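Magazine > Features > Machines at Work

The Rulebook for Picking Up a Cup
May | By Oona Väisänen

Judow's good-practice guide for simulated grasping has 15 rules, two of which agree. Rule one bans decorated objects. Rule nine asks for them.
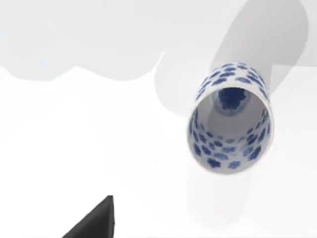 Hermine Wieser, who edits the guide, wants 300 trials before anyone says "reliable." Vendors prefer 15. Talks continue, with biscuits.

Related
Kravets Rewrites Its Safety Manual, Again
Who Signs Off at Ollar?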